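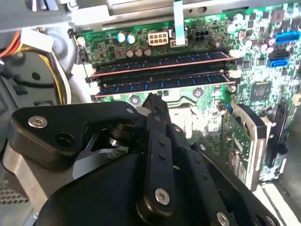

When the library's old towers went to Kuketby, we asked for the memory to be pulled and tested before anything was scrapped, and it was. We bought sixteen of those machines back and they are still on the public desks.
Erkia Library Service

About Kuketby

Kuketby refurbishes and dismantles desktop computers for schools, libraries and small offices. We opened in March with one bench in a shared unit on Gondal Road and now have 5 benches in the same building. Last year we took in 1,789 desktops.

Every tower is opened on its side and blown clean. Memory comes out first and is sorted by type and size. Modules that pass testing go back into stock, and those that fail go to Clamari, our metals recycler, along with dead boards and frayed cables.

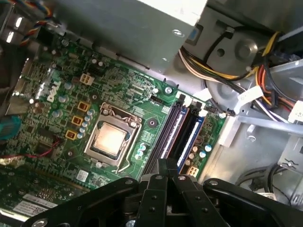

Processors are cleaned of old thermal paste and kept in labelled trays. We do not mix paste brands, and we fit a new coin battery to every board we sell. Drives are wiped or shredded, whichever the customer has asked for in writing.

A finished desktop costs $235 with a keyboard and mouse, and carries a 60-day warranty on parts and labour. Loose memory is sold at the counter. Bring the old module with you if you're not sure what fits. 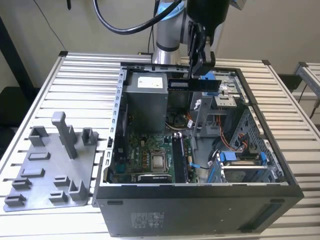

We also take drop-offs from households at no charge. Please remove discs and USB sticks first, and leave the side panel on for the trip. We can't accept CRT monitors, printers or anything with a swollen battery.

Prices and warranty terms current as of Sep 20, 2021.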